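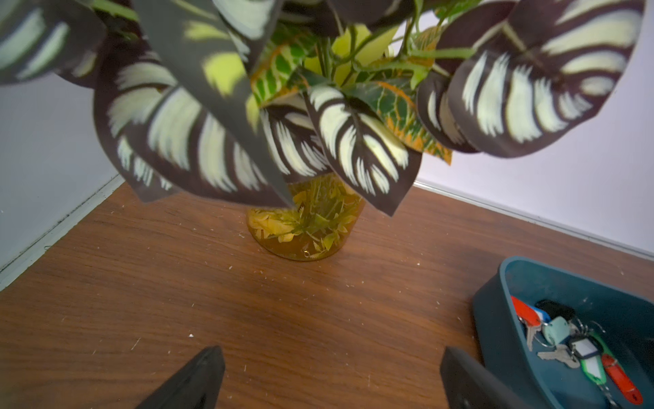 kanchan_s
How often should I be feeding my sourdough starter if it lives in the fridge?

Bok-nam So
Once a week is plenty, love. Take it out, tip most of it away, give it equal weights of flour and water, and leave it on the bench until it's bubbly before it goes back in.

kanchan_s
Oh, thank you! I've been doing it every second night and going through so much flour (I buy the Dumata wholemeal and it's not cheap). I keep 200 grams in the jar — is that too much?

plondurine_baker
Far too much for one household, in my opinion. I keep 60 grams and build it up the night before I bake. And I'd have to disagree with Bok-nam on weekly, sorry! Mine has gone three weeks over December and come back on the second feed, grey liquid on top and all.

Bok-nam So
Well, it'll survive, I won't argue with that, but my loaves come out sour and flat after a gap like yours. Maybe your flour is kinder than mine.

plondurine_baker
Could be. I do use a bit of rye.

kanchan_s
I'll try the smaller jar and weekly feeds, then, and see how my Saturday-style big loaf goes. Does the tipped-off bit work in pancakes?

Bok-nam So
Beautifully, and in crumpets too. I'll dig out my recipe after tea.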